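# Larkby word lists

Plain-text vocabulary lists for family game night! Larkby started as one file of French animal names taped inside a cupboard door, and it has grown into 667 entries that you can print, cut up, quiz each other with, or load into whatever flashcard program you like best.

Everything is sorted by how soon a beginner is likely to want the word, so *chat* and *chien* come long before *blaireau*. I love that ordering more than I can say — alphabetical lists always had my kids stuck on the letter A for weeks.

## What's in the folder

- `animals.tsv` — farm, forest, sea and backyard
- `kitchen.tsv` — food, pots, and a lot of cheese
- `weather.tsv` — short, but growing
- `questions.tsv` — 38 yes/no questions for guessing games

Each line has four columns: the French word, its article, the English word, and a level (1 to 4). Tabs between columns, UTF-8, no header row.

```
vache	la	cow	1
mouton	le	sheep	1
hibou	le	owl	2
```

## Playing with the questions

`questions.tsv` is my favorite file by a mile. Questions like *Est-ce qu'il a des plumes ?* get people talking in whole sentences almost by accident, and you can play with any set of animal cards at all. 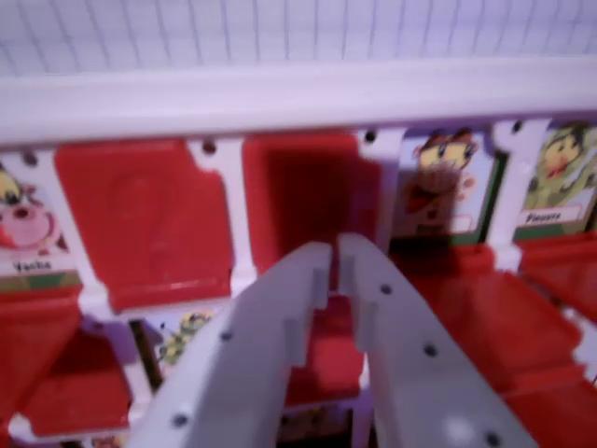
Start with level 1 questions only and let everyone answer with a plain *oui* or *non*. Once that feels easy, ask for the full sentence back (*Non, il n'a pas de plumes*). The negatives are where the real practice is, and they're so satisfying when they finally click!

## Known gaps

- Words starting with a silent h need their articles checked. *Hibou* is right, I promise — it's *le hibou*, no elision.
- Plurals are missing except for 2 odd ones, *chevaux* and *yeux*.
- The Timton script for printing cards drops the accent on capital É. Use lowercase until I fix it.
- Piras, the audio add-on, only covers animals so far.

## Adding words

Send a patch or open an issue on Jekia, either is great. One word per line please, and keep the article in its own column. If you speak a regional French and have a different everyday word for something, I'd love to have it — put it on a second line with the same English word and I'll merge them in August.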